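Können die das jetzt endlich?

3. September 2020, abgelegt unter Haushalt, Werkstatt, Enttäuschungen

Jedes Jahr im Spätsommer stelle ich mir dieselbe Frage, meistens beim Wäschefalten: Wo bleibt eigentlich der Roboter? Man hat ihn mir versprochen, als ich zehn war. In den Büchern trug er eine Schürze und brachte Kaffee. Stattdessen besitze ich jetzt einen Saugroboter, Modell Ulleck, der seit August jeden Vormittag unter die Kommode fährt und dort um Hilfe ruft. Ich liege dann auf dem Bauch und ziehe ihn an seiner Bürste heraus. Wer von uns beiden hier der Haushaltsgehilfe ist, möchte ich nicht abschließend klären.

Immerhin saugt er. Die Krümel unterm Tisch sind weg, die Fransen vom Flurteppich auch.

Ich habe mir also vorgenommen, einmal ordentlich aufzuschreiben, was Maschinen an normaler Arbeit inzwischen können. Mit normaler Arbeit meine ich das, was bei uns zu Hause und in der Werkstatt so anfällt und worum sich keiner reißt. Spülmaschine ausräumen. Socken paaren. Den Schrank unter der Spüle aufmachen und wieder zumachen, ohne dass etwas herausfällt. Alte Rechner ausschlachten, von denen bei uns seit dem Umzug 14 Stück im Keller stehen, weil man die Platten ja noch mal brauchen könnte.

Zum Ausräumen der Spülmaschine ist schnell alles gesagt. Ein Glas zu greifen ist für einen Roboter machbar, wenn er weiß, wo das Glas steht. In meiner Spülmaschine weiß das niemand. Da liegt ein Schneebesen quer über den Tellern, und der Deckel der Brotdose hat sich umgedreht und ist voll Wasser. Ich habe eine Vorführung gesehen, da räumte ein Arm sechs Becher ins Regal, alle gleich groß, alle mit dem Henkel nach rechts. Es war sehr beeindruckend und hatte mit meiner Küche ungefähr so viel zu tun wie ein Windkanal mit einem Spaziergang.

Socken: nein. Es gibt Leute, die seit Jahren an Handtüchern arbeiten und inzwischen ganz gut darin sind. Socken sind ein anderes Kapitel, zumal dunkelblaue und schwarze. Daran scheitere ich bei Lampenlicht selbst.

Bei den Rechnern wird es interessanter. Ein Computergehäuse ist immerhin aus Blech und Plastik und bleibt liegen, wie man es hinlegt. Eine Festplatte ist eckig. Alles, was ein Roboter sich nur wünschen kann, sollte man meinen, und dann schaut man in so ein Gehäuse hinein und sieht die Kabel. Kabel sind die Socken der Werkstatt. Sie hängen überall davor, sie geben nach, wenn man sie wegschiebt, und kommen zurück, sobald man loslässt. Dazu Stecker, die man mit zwei Fingern drücken und gleichzeitig ziehen muss, während der Daumen irgendwo dagegenhält. Ich mache das seit Jahren und fluche jedes Mal.

Die Platte sitzt bei vielen dieser Kisten in einem Plastikrahmen mit Griff, und das ist vermutlich das Freundlichste, was ein Konstrukteur je für einen Greifer getan hat, auch wenn er dabei an Menschen mit Wurstfingern gedacht haben dürfte. Eine blaue Lasche, an der man anfassen kann! Für eine Maschine mit zwei Backen ist das fast eine Einladung.
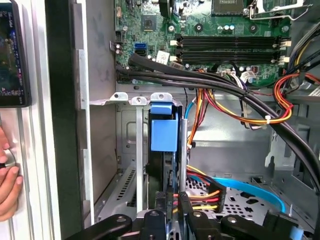
Mit Kabelsalat, und einmal die Platte samt blauem Rahmen zwischen den Backen: 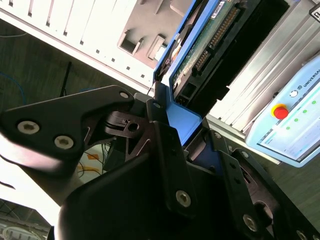
Meine Schwägerin, der ich den Entwurf bis hierher geschickt habe, ließ mich wissen, das sei ja alles hübsch, sie hätte so eine Platte aber in der Zeit draußen, in der ich den Absatz über die Socken getippt habe, und ob jemand den Strom bedacht habe. Außerdem, schrieb sie, komme es bei solchen Arbeiten überhaupt nicht auf die Schnelligkeit an. Es komme darauf an, ob man danebenstehen müsse. Eine Maschine, neben der sie stehen müsse, sei für sie ein Praktikant, und Praktikanten könnten wenigstens Kaffee holen.

Das hat mich zwei Tage beschäftigt, und ich fürchte, sie hat recht. Mein ganzer Maschinenpark zu Hause lässt sich danach sortieren. Die Waschmaschine: Tür zu, Knopf, ich gehe weg. Die Waschmaschine ist, so betrachtet, der beste Haushaltsroboter, den es je gab, und kein Mensch nennt sie so, weil sie keine Arme hat. Der Brotbackautomat: ich gehe weg, komme aber nach einer Stunde nervös zurück. Der Ulleck: siehe Kommode.

Danebenstehen ist dabei eine Frage der Fehler. Wenn ein Arm eine Platte fünfzigmal greifen soll und es einmal schiefgeht, klingt das nach einer guten Quote. Wenn dieses eine Mal ein Stecker abreißt, steht man eben bei allen 50 daneben, man weiß ja vorher nicht, welches das eine Mal wird. Bei Gläsern gilt das erst recht. Ein Geschirrspülroboter mit einer Fehlerquote von zwei Prozent hätte unseren Schrank bis Weihnachten leer.

In der Fabrik löst man das, indem man alles festschraubt und jedes Teil immer an dieselbe Stelle legt. Dort läuft es seit Jahrzehnten, und zwar sehr gut. Nur wohne ich nicht in einer Fabrik, auch wenn mir in Sachen Ordnung schon Ähnliches nahegelegt wurde. Ich müsste meinen Haushalt so umbauen, dass jede Tasse ihren markierten Platz hat. Wer so lebt, braucht vermutlich gar keinen Roboter mehr, der ist ja schon selber einer.

Mein Zwischenstand also, ohne Gewähr:

Saugen: ja, mit Kommodenvorbehalt.
Rasen: ja, sofern der Garten keine Meinung hat.
Teile aus Rechnern holen: anfassen ja, den Rest würde ich gern mal einen ganzen Nachmittag lang sehen.
Spülmaschine: kommt darauf an, wer sie eingeräumt hat. Bei uns also nein.
Wäsche: Handtücher vielleicht. Spannbettlaken nicht in diesem Jahrhundert, bei mir ja auch nicht.
Fenster: Ich hatte 2 Tage lang einen Fensterputzroboter zur Probe. Er hat einen sehr sauberen Kreis hinterlassen.

Eine Leserin mailte nach dem letzten Beitrag, ich solle nicht so ungeduldig sein, ihre Großmutter habe auf die erste Waschmaschine auch lange gewartet. Das stimmt sicher. Ihre Großmutter hatte allerdings keinen Keller voller Rechner.

Die 14 Stück nehme ich mir jetzt selbst vor, jeden Abend einen, mit dem guten Schraubenzieher und einem Karton für die Platten. Den ersten habe ich gestern aufgemacht. Eine Schraube fehlt schon. Ich vermute sie unter der Kommode, der Ulleck fährt morgen um zehn wieder hin.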